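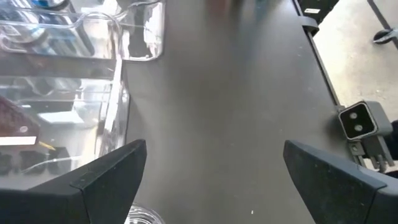

The swap shelf at the Karnton library is back this Saturday, and I could not be happier, because my junk drawer has reached the point where it won't close! Oanh Ung started the whole thing last November with 40 donated boxes, and people took home nearly 2,000 bits and pieces by spring (pens, chargers, buttons, you name it). I've been sorting my own share on the gray table, and I'm a convert to clear plastic bins. I can spot the thin white cable right through the side of the big one without tipping everything out, and the glass jar is going to get the loose screws.

Doors open at 9 in the morning, in the reading room on the ground floor. Bring things clean and sorted if you can, and please tape batteries at both ends. Quyên Vương will be at the front table with 100 spare labels and a couple of good markers. Storberg Hardware is lending the shelving again, so there's more room than last time. I'm still hoping somebody brings in a stapler.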